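Kellcombe Home Forum > Furniture and Finishes > Printed wood grain table tops, who actually lives with one?

Started by nkechi_bashir

Okay, table people, I need you. We moved into the Skoltow building in February and I finally replaced the folding card table we'd been eating off since college. The new one is a light wood table with a rounded corner at the front (my hip thanks me) and that pale beige and honey grain that runs the long way in big wavy lines. The grain is printed. I knew that when I bought it, I'm fine with it, it was on sale and I carried it up the stairs with my sister and I love it.

My question is the shine. In the store it looked pretty flat. At home, with the light overhead, I get a band of light down the middle and the whole center looks glossy next to the edges. Is that the finish, or did I do something to it? I've been wiping it down with dish soap and a damp cloth after dinner, every night, for 14 weeks.

Second question, placemats or no placemats?

hipolito_sosa wrote:

Welcome! Nightly dish soap is fine as long as you rinse. Most people don't rinse. You get a thin film and it catches the light exactly where you wipe the most, so the middle. Try one part white vinegar to a whole lot of water on a corner underneath first, then the top, then plain water, then dry it with an old T-shirt.

And yes to placemats, always, forever.

folasade_o wrote:

I'd be careful with vinegar on a printed top. Mine was called the Estcombe, I had it for years, and the pattern went cloudy in one spot where I kept "just giving it a quick vinegar wipe." Plain warm water and a microfiber cloth. That's all I use now.

hipolito_sosa wrote:

How strong were you mixing it though? I've done mine for ages and you'd never know.

folasade_o wrote:

Strong enough to smell from the hallway, so okay, fair point. Still wouldn't do it!

nkechi_bashir wrote:

Ha, thank you both. I did the warm water and the T-shirt and let it sit while I made coffee. I've got the top clear in the middle now so there's a good stretch of bare wood grain to look at. The shine I'm talking about is the softer bright patch in the center, and then there's the warmer, darker look closer to the near edge. 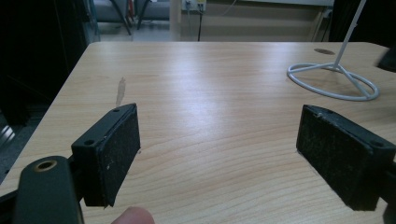 nneka_akinola wrote:

My vote is that you have a perfectly normal table and a light above it. A satin top is going to do that whenever the light comes down from overhead. Easy test – look at it after dark with just the ceiling light on, and then again from the other side. If the bright part moves when you move, it's a reflection. If it stays put, it's a film or wear and you can start worrying about soap.

Also I love that grain. Mine is the gray kind and it looks like a sidewalk.

nkechi_bashir wrote:

Oh that's so simple, why didn't I think of that. Will do it tonight.

And the gray can't be that bad??

nneka_akinola wrote:

It's pretty bad. My son does his homework on it and the pencil marks disappear into the pattern, so I find them with my sleeve.

obi_and_co wrote:

Going to disagree with everybody on placemats. I had a set of vinyl ones that sat in the same places for a whole summer and when I picked them up the tabletop under them was a different color from the rest. Little ghost rectangles. If you use them, put them away after you eat. I keep mine in the drawer with the takeout menus.

hipolito_sosa wrote:

That's a vinyl problem. Get woven cotton. I paid 26 dollars for a set and they go in the wash with the towels.

obi_and_co wrote:

Cotton lets the spaghetti sauce right through, ask me how I know. Cork trivets for the hot stuff, nothing for the plates.

folasade_o wrote:

Seconding cork. And felt dots under anything ceramic, fruit bowls especially. The bottom of a bowl is like sandpaper. I got a card of 36 and I'm still using it up.

nkechi_bashir wrote:

Update! It moves. I walked around the table at 9 pm like I was casing it and the bright part followed me the whole way, so it's a reflection and the finish is fine. Huge relief. I'm still switching to plain water most nights – the soap was overkill – and I ordered cork trivets and a pack of felt dots. No placemats for now. Sorry, Hipólito.

hipolito_sosa wrote:

I'll be over here with my clean cotton.

nkechi_bako wrote:

Other Nkechi here, hi! Does the rounded corner bother you when you push it against a wall? I'm looking at one the same shape for a 20 inch gap by the fridge end of the kitchen and can't decide which way to turn it.

nkechi_bashir wrote:

Hi other Nkechi! I keep the rounded corner on the side where I walk and the straight edge on the far side. Measure with your chairs pulled out, I forgot to and had to shuffle everything over twice.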